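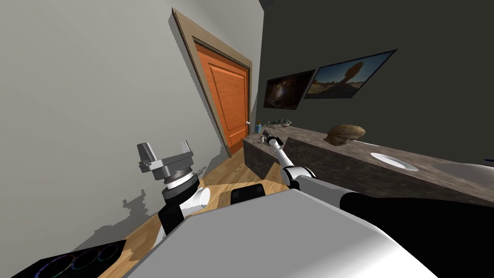
Figure 2. A space picture and a desert picture hung side by side above a long counter.

4.2 What people hang next to what

I went into this part of the study expecting folks to match their wall pictures by color. Boy, was I wrong! When Mechthild Strebel and I sorted the 2408 survey replies from Dastby and Farkden, the word that kept coming up was "far." People like to pair places they'll never get to (deep space, deserts, the bottom of the sea), and they don't much care if one picture is bigger than the other. Figure 2 shows the kind of pairing I mean: stars on the left, a balanced rock under a blue sky on the right, both in dark frames.

Color did matter a little, I'll admit. Of the 60 people we called back, 17 told us they'd picked the wall paint first and the pictures second, and those were the same people who wrote the longest answers. One woman in Dastby gave me a whole page on charcoal gray, which I enjoyed very much.
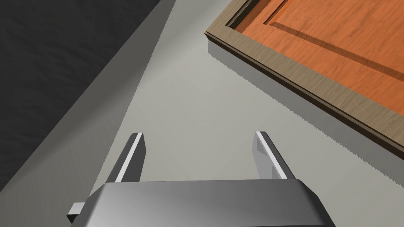 The call-backs also cleared up a wording problem. Our form asked about "art," and plenty of people skipped the question because they felt a desert poster didn't count. Zdeňka Machala spotted this in February and we changed it to "anything in a frame" for the Farkden round. I'd treat the earlier Dastby numbers as a bit low for that reason, and I haven't tried to correct them here.

Contact: Miroslava Sokol, Mumholm | © 2023 the authors | Back to top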